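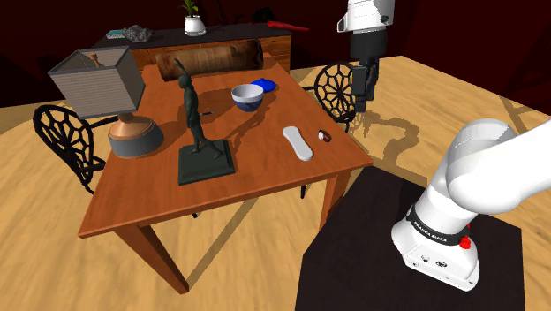

4 min read

The Adatthorpe paper has a new owner, and the new owner has a promise. It was printed across the top of the front page in March, in a box: "More local journalism than ever." I have read enough of these boxes over the years to get out a pencil when I see one.

So I kept every issue for a month and went through them at the kitchen table with a ruler. I'm not a media scholar and I don't pretend this would pass muster at a university. I put each story into one of three piles. Either somebody from the paper had plainly gone somewhere or rung someone, or the text was a press release with a headline on it, or it had come from elsewhere in the group and could have run in any town in the country. I ignored adverts, sport results and the crossword.

There were 228 stories. In 25 of them I could find a sign that a reporter had spoken to a person. I was generous, too. One of the 25 was a lost tortoise.

Trumell, the company that bought the title, would no doubt say I'd counted the wrong thing. They have their own numbers. When I wrote to ask what "more" meant, I got a polite reply from Roel Verstraete, whose title has the word "audience" in it, telling me that the site had carried 2,390 "pieces of local content" since the takeover. I asked what a piece of content was. He said it included articles, galleries, listings and "live updates". I asked whether a traffic alert was a piece of content. That was three weeks ago and I'm still waiting.

I did my own poking about. There is a page on the site that lists everything tagged with the town's name, newest first, and if you have a dull Wednesday evening to spare you can scroll all the way down. I did, and gave up counting the road alerts at 1,183. Most were the same roadworks, by the bypass, at different times of day. A lane being shut at seven and still being shut at eight makes two pieces of local content, it seems.

Now, I can hear the objection, because Femke Verbeke made it to me over the phone before I'd finished my sentence. She worked on the paper for a good while under the old owners and has less patience with people like me than I'd hoped. Her line is that readers stopped paying, the advertisers went, and we all want a reporter in the council chamber so long as somebody else pays her wages. "You bought it at the petrol station twice a year," she said. Fair. I did buy it more often than that, but not by a lot.

Where I part company with her is on what the old paper was. She talks as if it held the whole council to account every week until the money ran out. I remember it being pretty soft. When the market site was sold to Bortolotti, the developers, the first we read of it was a full page with an artist's drawing of some trees and a quote about vibrancy. The price came out months later because Moataz Ashour, who was not a journalist and ran a shoe repair stall there, sent in a request for the papers and pinned the answer up next to his key-cutting machine. The paper followed it up. It did not say where it had got it.

So I'm suspicious of the golden age as well as the box on the front page.

I'm also suspicious, while I'm at it, of the thing we are supposed to be getting in its place. Tarkutel is a newsletter, run by Samuele Marchetti and Qusai Sleiman out of somebody's spare bedroom, and people keep forwarding it to me with "this is what the paper should be!" on top. Some of it is very good. Their piece on the school bus contract was better than anything I've read locally in years, and they'd clearly sat through the meetings to get it. But I'd like to know who funds them. The "about us" page says "supporters". I wrote and asked which supporters, and Samuele answered the same day, which is more than Trumell managed, to say they were "working on a transparency page". Good. I'll read it when it's there. If a council said it was working on a transparency page, Tarkutel would run a story about it - and they'd be right to.

A friend says I won't be happy with anything. Possibly so. But what I'm after is quite small. I would like to know, when I read a story about this town, whether anyone went and asked, and who paid for them to do it. A name at the top would help. A third of the stories in my pile had no name on them at all, or were by "Staff Reporter", who must be exhausted.

I've sent my tally to the editor of the paper, with the piles explained, and said he is welcome to come round and argue with my sorting. The tortoise is open to negotiation. I've also asked again about the traffic alerts, and if Mr Verstraete replies I'll put his answer up in full.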